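Workshop notebook, November
Subject: Leblanc wide-leg trouser, second fit sample

The second sample was received from Fluvport in the morning and measured flat before steaming. The front rise was within tolerance. The back rise was short at the yoke seam, the same fault noted on the first sample, and the waistband had been cut on the cross grain against the instruction on the pattern card. The shell is the Dedness twill, style 819, in 100% wool. The lining is the lighter Jistden cloth and is attached at the waist only.

After steaming, the sample was placed on the form. The leg falls cleanly from hip to hem. There is pulling across the seat, and the left besom pocket gapes when the form is turned. The right pocket lies flat. It is recommended that the back rise be let out 7 mm at center back and that both pocket openings be taped before they are cut. The hook and bar should move toward the side seam so that the fly shield no longer shows at the top. 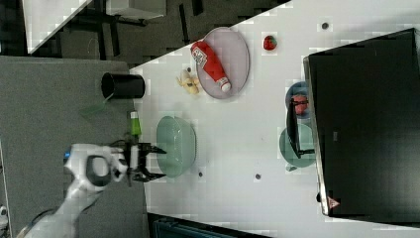 Fluvport replied at 3:30 that taping both openings was acceptable but that letting out the back rise would use up the whole seam allowance, and asked whether the yoke could be recut instead. A recut yoke is preferred. The revised piece is to be marked with the new grain line and sent with the pattern card.

Hem: the blind stitch shows on the face at both inseams. Thread tension was too high, or the needle too heavy for this twill. Repeat on scrap with a size 70 needle and keep both pieces with the sample.

Wash label position not yet agreed. Leblanc requires it in the left side seam of the lining; the present sample has it at center back.

Outstanding: yoke pattern, fly shield, shade approval on the second dye lot.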